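Peppers, a White Table and One Good Basket

Sunday, November 4, 2018

I have been meaning to write about the basket for weeks now, and every time I sit down to do it I end up cooking something instead. So the beans are on low, the tea is made, and I am going to stay in this chair until I've said my piece.

Back in May I decided that vegetables were going to stop living in the bottom of my refrigerator. You know that drawer. You put a perfectly nice pepper in there on a Saturday, the celery goes on top of it, then a bag of carrots, and the next time you see that pepper it has gone soft on one side and you feel terrible. I must have thrown out a small garden's worth over the years, and my grandmother would have had words for me.

What I wanted was something shallow, so that whatever I bought would sit in one layer where I could look at it. I tried a big ceramic bowl from Drutard first, and it was lovely, but a bowl is a pile no matter how you arrange it, and the things at the bottom get forgotten just the same. Then I tried a wire rack that left lines on the tomatoes. I won't tell you what I paid for that one!

The woven kind won me over in the end. A low rectangular basket, open at the top, wide enough that a few vegetables can lie side by side without leaning on each other. I like the yellow ones best - they look cheerful even on the days when I haven't been to the market and there is hardly anything to put in them. A bell pepper on its side in a basket like that, all by itself on a white table, makes me want to get out the cutting board.

Yellow on yellow, my favorite:
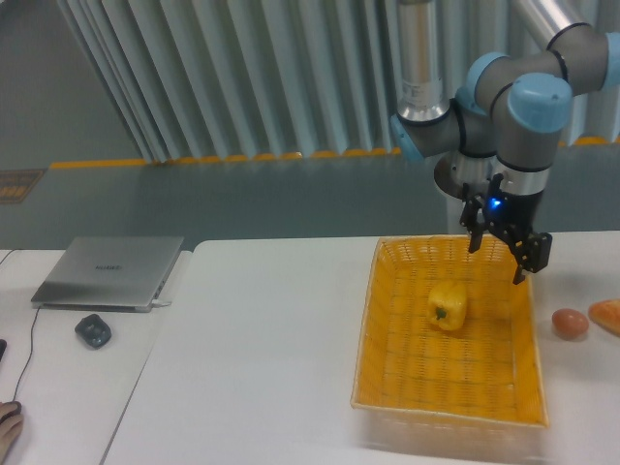
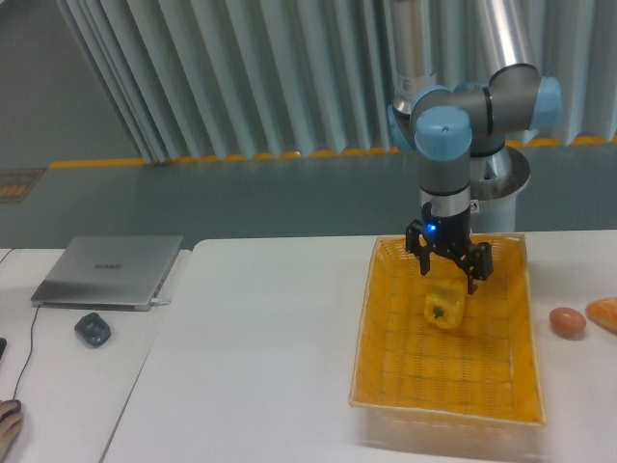 What I keep in it, and what I don't

Peppers go in if I mean to eat them within 2 days or so. If I've bought more than that, the extras do go in the refrigerator (I know, I know, but not under the celery). I leave the stems on until I'm ready to cook, and I don't wash anything until I need it, which took some getting used to because I was raised to wash everything the minute it came through the door.

Tomatoes go in stem side down. Lemons, yes. Avocados, yes, and I give them a little squeeze every morning on my way to the coffee pot. Onions and potatoes have their own places in the pantry, well apart from each other, and mushrooms stay cold in a paper bag.

For cleaning, I turn the basket over the sink and tap the bottom, then go along the weave with an old dry toothbrush. Onion skins used to get stuck in there something awful, and that is half the reason the onions moved out.

I've also started planning supper from whatever is in the basket before I write a shopping list. Last week it was one pepper and a lemon, and with rice and the end of a jar of olives that made a very decent meal. Tonight there's a pepper going into the beans, and I can smell that they need stirring, so I'd better go and see to them.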